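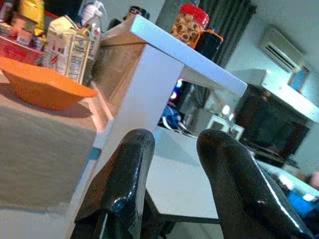 Fereshteh Rashti wrote to me after my last post to say I was being way too easy on both candidates for state senate, and that if I was going to sit through a whole debate I could at least tell people who lied. She's got a point. I spent most of that post complaining about the parking at Crichton High School.

So let me try again, with my notes next to me this time and a second cup of coffee.

If you're just tuning in, our district has an open seat for the first time since I moved to Dirndale, and the primary in May decides it for all practical purposes. The other party didn't file anybody. That leaves Arash Esfahani, who's been on the county board forever, and Kyu-ri Ha, who ran the tenants' group over in Jomdale and has never held office. They agree on maybe 80 percent of everything, so of course the debate was all about the other 20.

The big fight was property taxes. Esfahani wants a flat rebate of $600 a year for anybody who owns and lives in their home. Ha says that leaves out every renter in the district (true!) and she wants a credit that phases out as your income goes up. Fine, good argument, I was into it. Then the moderator asked her how much it would cost and she talked for two straight minutes about her grandmother's apartment. I liked the grandmother story. I still don't know how much it costs.

Esfahani didn't do much better. He kept saying his rebate "pays for itself," and when he got pushed on it he said growth. Growth in what? We lost the hardware store AND the good bakery last year. I wrote GROWTH?? in my notes and underlined it so hard the pen went through.

Okay, Fereshteh, on to who lied. I don't know if I'd use that word, but there was one whopper. Esfahani said he "never voted" to close the Skistholm bus line. I went back and looked at the board minutes (this is what my evenings are like now) and he's right that he didn't vote to close it. He voted to table the money for it, and then it ran out of money, and then it closed. My neighbor used to take that bus to dialysis. She has opinions about the word "never."

Ha's worst moment was smaller but it bugged me. She said more than 2000 people signed her group's rent petition. The copy the county clerk has on file shows 695 names. Her campaign got back to me pretty fast, I'll give them that, and said she was counting online signatures that never got turned in. Well, then say that! 695 people in a place the size of Jomdale is a lot of people. I'd have been impressed.

What really got me was how nobody brought up the water plant. It's the single biggest thing the state is going to have to help us pay for, and it got zero questions. Elango Ramasamy stood up in the audience part and tried, but he was told they were only taking questions on cards, and the cards had already been collected. He sat back down. He had a folder with him and everything.

I still haven't picked. I was leaning Esfahani before the debate because he knows how the budget works, and I came out leaning Ha because at least she seemed bothered by things. Then I read the minutes, then I read the petition, and now I'm back in the middle – which is an annoying place to be when you've got a yard sign guy ringing your doorbell at dinner.

There's one more forum before the vote, at the library in Skistholm, starting at 7 p.m. Gyu-bin Hwang is moderating and has promised to take questions out loud, no cards. I'm going to ask about the water plant if Elango doesn't beat me to it. If you have something you want asked and you can't make it, leave it in the comments and I'll bring a list.

Also, park on the street. The library lot fills up by 6:30.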